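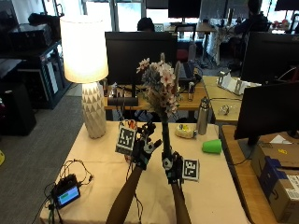
Lomix Fermenting Crock, 106 oz, with lid and 2 weights

Item no. 652
Price: $35
Color: cream outside, clear glaze inside
Ships from our shop in Flolthorpe

I've been making sour pickles since long before I had a shop to sell pickle stuff in, and I went through a lot of bad crocks on the way. One leaked. One had a lid that didn't fit anything, including the crock. So when I say I like the Lomix, it's coming from somebody who has mopped brine off a pantry floor more than once!

It's a stoneware crock with straight sides and a wide mouth, and that mouth is what sold me. I can get my whole hand down to the bottom with a sponge. My old Steklow has prettier curves (it's still on top of my fridge, holding wooden spoons) but there's a narrow shoulder where old dill seeds go to live forever, and I got tired of chasing them out with a bottle brush.

The lid sits in a water channel around the rim. You pour a little water in the channel, set the lid down, and the gas bubbles out while the air stays put. You'll hear it burp now and then the first few days. I find that kind of friendly, but if your kitchen is next to your bedroom you may want to put it in the hall. Top up the channel when it gets low - I check mine when I water the plants.

What fits in it

Cucumbers are what most folks buy it for, and the short bumpy pickling kind are the easiest. Stand them up, pack them snug, tuck the garlic and dill in the gaps. You can do slicing cucumbers too, but you have to think about the shape. Something long and dark green with a shine to it, like what's lying across the white table in the photo, isn't going to stand up in there with the weights on top, so plan on cutting it into spears or thick coins. Coins go soft faster than spears do, so start tasting early. If your cucumbers came from the grocery store with wax on them, peel them first or pick something else to ferment, because brine has a hard time getting through wax.

Cabbage is great in here. So are green beans, carrots, and those little hard green tomatoes you get stuck with in September. I've done hot peppers in it as well, and the glaze didn't hold on to the smell after a good wash.

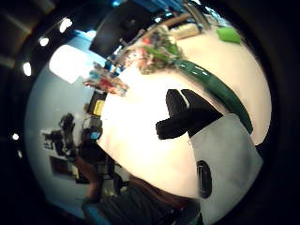

The weights are two half circles that sit side by side and leave a bit of room around the edge. Their job is to keep everything under the brine, and they do it fine as long as you don't overfill. Leave a few inches at the top. In one test batch I used a strip of dark green kale stems as a layer under the weights and it kept the small bits from floating up, so give that a try if yours like to wander.

Cleaning

Hot water and a little dish soap. The crock and lid can go in the dishwasher if yours is tall enough (mine isn't). The weights are unglazed on the bottom, so wash those by hand and let them dry all the way before you put them away. Don't set the crock on a burner, ever, and don't pour boiling brine into it cold.

Shipping and returns

Crocks go out double boxed. If yours shows up chipped, email me a photo of it and the box, and I'll send another one. The Kekana pickle spice blend is sold separately and fits in the same box, so it won't add to your shipping.

Page updated 12/26/18. Cream is in stock, and the blue is on back order.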